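Household Energy and Materials
Handout 9: Heat in the Home Kitchen
Fletside Adult Learning Center
Revised Dec 5, 2002

Read this before the second lab. Bring a calculator and last week's table of specific heats. The terms in section 1 will be used without explanation from now on.

1. Three ways heat moves

Conduction is heat passing through a material, or between two materials that touch. A pan on a coil burner is heated mostly this way. If the bottom of the pan is warped, only part of it touches the coil and the rest warms slowly.

Convection is heat carried by a moving fluid. Water at the bottom of a kettle warms, becomes less dense, and rises. Cooler water sinks to take its place.

Radiation needs no contact and no fluid. A broiler element works mainly by radiation.

Most cooking uses all three. In problems, name the main one first and then the others.
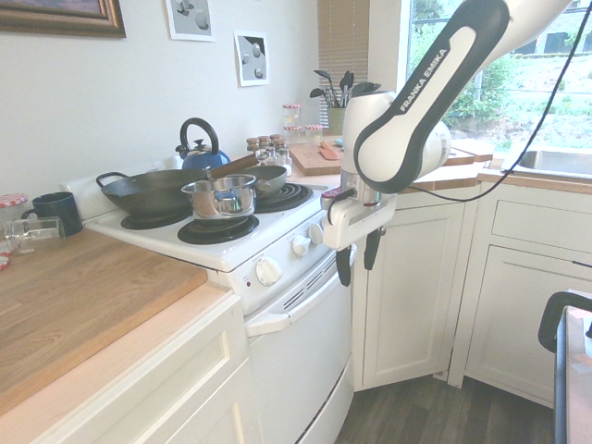

2. Working out the energy needed

Use Q = mcT, where m is the mass, c is the specific heat, and T is the change in temperature. Keep the units the same all the way through. The common mistake is mixing grams and kilograms.

Worked problem: 2 kilograms of water are heated from 20 to 100 degrees Celsius. Specific heat of water is 4.19 kilojoules per kilogram per degree.

Q = 2 x 4.19 x 80 = 670 kilojoules, to the nearest ten.

A second problem, from the Mornell workbook: a burner supplies 567 kilojoules to a pot of water, and 30 percent of that is lost to the room. The water receives 397 kilojoules. Show the subtraction step in your answer. 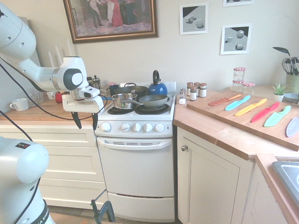

Does a lid change the amount of heat the water needs?
The water needs the same amount to reach a given temperature. The lid cuts losses from evaporation and rising air, so the burner has to supply less in total.

3. Pan materials

Copper and aluminum conduct well. Cast iron conducts less well but a heavy pan stores a lot of heat, so its temperature drops less when cold food goes in. Stainless steel is a poor conductor for a metal. Many steel pans have an aluminum layer in the base for this reason.

The Larent tables give conductivity at room temperature only. Use those values for all homework.

4. Heat loss from an oven

Heat leaves an oven through the walls, the door seal, and the vent. Insulation slows conduction through the walls.

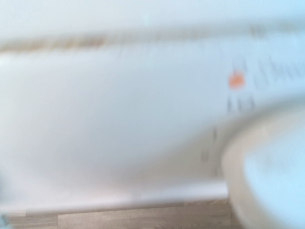
Opening the door lets hot air out quickly, but the air holds little of the stored energy. Most of it is in the walls and racks, and this is why the oven recovers fairly soon after the door is shut. An oven element rated at 3,000 watts delivers 3 kilojoules each second while it is on. The thermostat turns it on and off, so average power is lower than the rating.

Reading for January: Hassanpour, chapter 2, on refrigerators. Skip the section on absorption cooling.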